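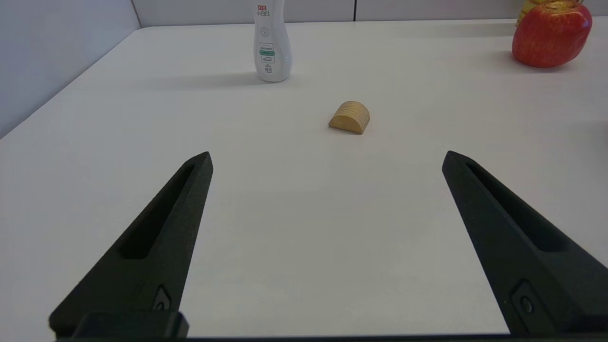
The half-round block on the white table.

Marks on a matte white tabletop, and what to do with odd wooden blocks?

Asked by Halyna Demchenko

I bought a white table second-hand in January and set it up in the corner against the grey panels. The top is smooth and matte, a bit cooler than pure white. It picks up grey scuffs very easily and I want to know what I can clean it with before I ruin the finish. The seller said it was a Torkadis but there's no label and I can't find care instructions.

Second thing. I have a few leftover wooden blocks from an old set, one a half cylinder and one a small round peg type. They're bare wood as far as I can tell. Can they sit on a white surface long term or will they stain it? The table gets used for everything, food included, so I'd rather not oil them with anything nasty.

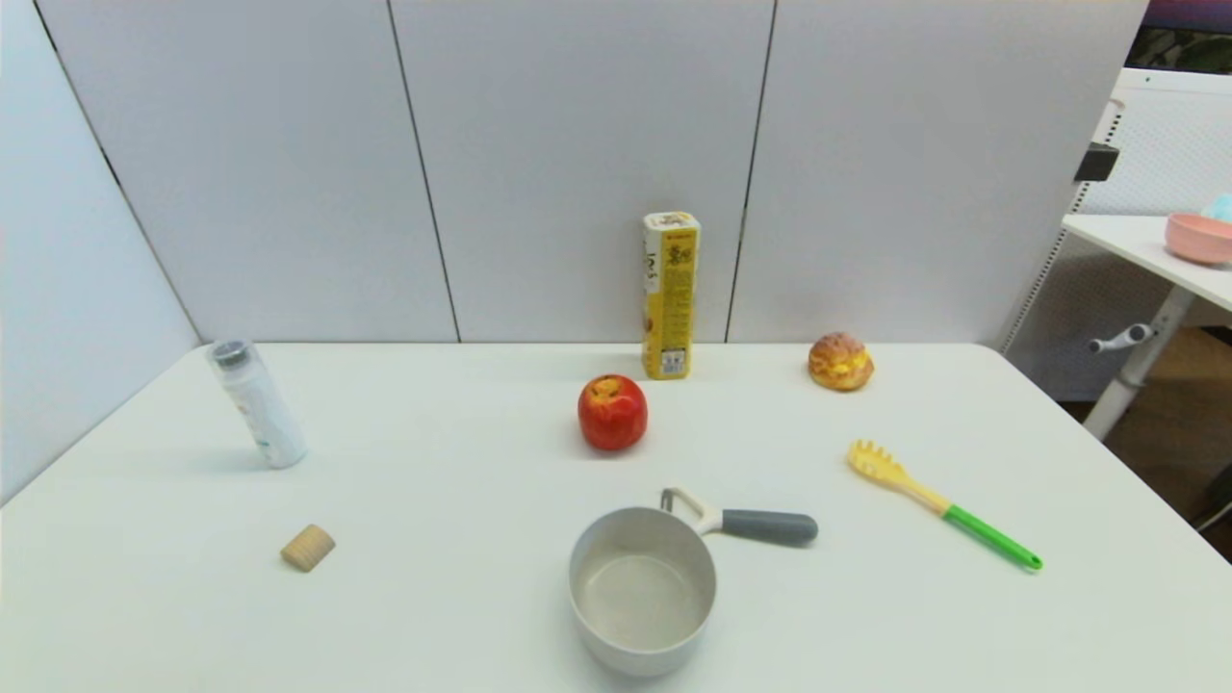 Same table with the saucepan, the apple, the bun and the rest on it.

3 answers

Lev Ostapchuk

Warm water, a drop of dish soap, soft cloth, then dry it. Do that first and see what is left. Most grey scuffs on a matte white top are something else rubbed off onto it, and metal is the usual culprit. If you slide a saucepan across, you get a pencil-coloured line. Lift it and put a cork mat under it.

For marks that stay, use baking soda mixed with water to a paste and your finger, very light pressure, on a spot near the back edge first. Matte finishes go shiny if you rub hard and you can't undo that. I wouldn't use a melamine sponge for the same reason. If you must sand the blocks, 600 grit is plenty, and do it somewhere else.

Daryna Antoniuk

just use Trovulent spray, works on everything. mine is 3 years old and still white

Khanyisile Khumalo

I agree with Lev on the soap and water. Check with the maker before you put any spray on a matte top — some of them leave a film that shows up as streaks in side light.

On the blocks: dry bare wood won't mark the table. Wet wood can, especially if it sits overnight, so wipe up spills around them. If you want a finish, food-grade mineral oil is fine. Put on a thin coat, leave it 20 minutes, wipe off the excess and let them stand on a rag for a day before they go back on the white. I'd keep the apple in a bowl too. A soft spot on the underside will leak and you won't notice until there's a ring.

Comment from Halyna Demchenko: Soap and water got most of it. Trying the paste on the back edge tonight.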